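An afternoon with the bowls: the Madton open day

I went to the Madton open day because Setsuko Kamata had a spare place on the bus, and because I had been told there would be lunch. There was a lunch. It had finished by the time the bus got there, so I can report that the trays looked well scraped.

Madton is a long low building behind the Pranley road, and from the car park you would take it for somewhere that sells tiles. We were met at the door by Wichai Chaimongkol, who gave each of us a sticker with a number on it. I was 122. I don't believe there were 121 people ahead of me, but it was a pleasant thought and I wore it all afternoon.

The programme offered a talk, a walk round the stores and something listed as "Bowls, sorting and stacking of, ongoing". Surachet Bunnag, who is a serious man and sits on the parish council, assumed this meant lawn bowls and had brought the wrong shoes. It meant bowls. Plastic ones, and cups as well, in the sort of colours you buy for a toddler's birthday and are still eating cereal out of when the toddler goes to university.

I liked the table straight away. It's pale wood in strips, like a good chopping board that has been allowed to grow, and the crockery had been set out on it in rows, or in what my household would accept as rows. 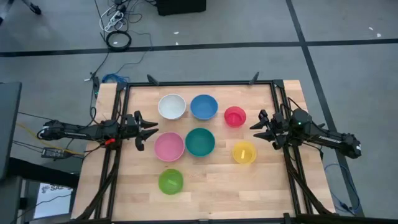 Seven bowls and cups. The yellow cup has the block.

Setsuko has strong views on kitchen storage and shared them. Bowls belong with bowls, she said, and the cups, being smaller and deeper, have no business in the same company and should go in a row of their own at the back. She also disapproved of the pink next to the teal. I said I thought they looked rather well together, and she gave me the look she gives people who put wet spoons back in the drawer.

We then lost half an hour to the talk, which was on the history of the building and was given by Wiroj Intarasuk with the lights down. I learned that the roof has been replaced twice. I may have missed a third time.

Back at the table with a cup of tea (12 minutes in the queue, one biscuit each, supervised) we found ourselves standing three deep. I hadn't expected stacking to draw a crowd. But it's the same thing that makes people stop at roadworks: you look at two bowls, one inside the other, and you want to know where the next one is going. Surachet, in his bowling shoes, had a theory that the pink always goes on the blue. Kátia Coutinho, who had come over from Chaiyaporn with a party of 7 and was plainly their leader, held that it should be done strictly by size. They disagreed about this with great courtesy until the tea ran out. 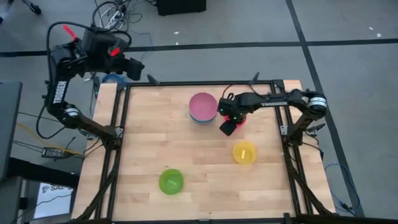

Pink on blue, one up to Surachet. The yellow and the green still have things in them.

My own question was about the small objects. If you are going to stack your bowls you have to do something about what's in them, as anyone will know who has ever put away a salad bowl with a lemon in it. I asked Wichai what the house rule was. He said it depended. I asked what on, and he said he would find out, and went off in the direction of the kitchen, and I never saw him again.

The walk round the stores took place at four o'clock and was shorter than advertised. There is a good deal of shelving. Much of it comes from a firm called Zatel, and we were encouraged to admire the brackets, which I did. One of the Chaiyaporn party asked to see inside a cupboard and was told it was only a cupboard. He seemed content with that.

I made one more visit to the table on the way past, having decided that to understand the matter properly I ought to see it from bowl height.

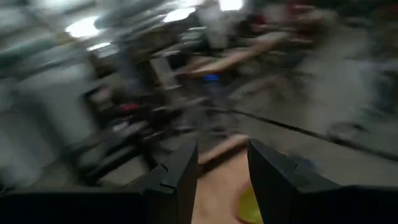
Close quarters, at some speed. Concrete floor beyond.

It's a practical floor, concrete, and it gets the light in streaks. I mention it for the benefit of anyone who goes next year: wear something with a thick sole. By late afternoon I could feel that floor in my knees, and the only chairs were in the lecture room, where you ran the risk of hearing about the roof.

Setsuko, meanwhile, had gone quiet, and I know her well enough to find that worrying. She was coming round to nesting. At home she keeps her mixing bowls in a line along a shelf, and has done for as long as I've been going there, and it means there's no room for the teapot. Now she wanted to know whether a stack of four would fit under her wall cupboard.

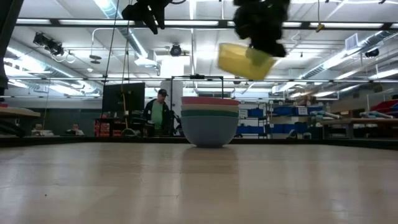 She had no tape measure, so she used her handbag, and the answer was yes provided nobody wants the toaster. We talked of nothing else on the bus. Surachet slept. Kátia had given us each a leaflet for the Chaiyaporn open day in January, which promises a hot lunch served throughout, and Setsuko has put our names down for the early coach.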